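Home | Diary | Older entries | About | Contact

January, late

Came home in a bad mood and I want to write it down before I talk myself out of it.

The Rondach stopped again today. It was meant to be folding towels. It closed on a corner, lifted, and kept pulling after the cloth had snagged on something. No slip, no pause, just pull. The force limit is supposed to catch that. I hit the stop myself, and the log later said "task complete." That bothers me more than the snag does. A machine that fails and knows it I can live with.

Rodel Yap thinks it's the new settings Dulado sent over. Maybe. He thought it was the cable last time, and before that the gripper pads. He had me run it at half speed after lunch and we got 2 more bad pulls before 4 o'clock. Espiritu's people want 1000 clean folds before anything ships to Lultbridge, and they were told we were close. I don't know who told them that. I didn't.

What I keep asking is why we're tuning fold quality when the stop can't be trusted. It's a towel today. Put a sleeve in there with an arm still in it and see how everyone likes the log. I said so at the meeting and got a nod and a note in the tracker – "look into limit behavior," no name next to it.

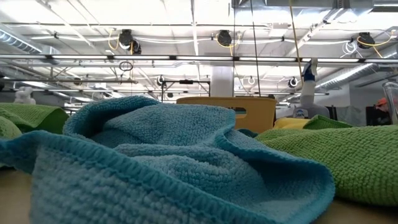
Blue and green microfiber on the table, bin and Dawn bottle behind.

Rodel wants to go back to the old settings first thing. Fine, but I asked him to leave the log alone until I've copied it. I'm also going to stand by the stop button all morning, whatever the schedule says.

Need to buy coffee. We're out.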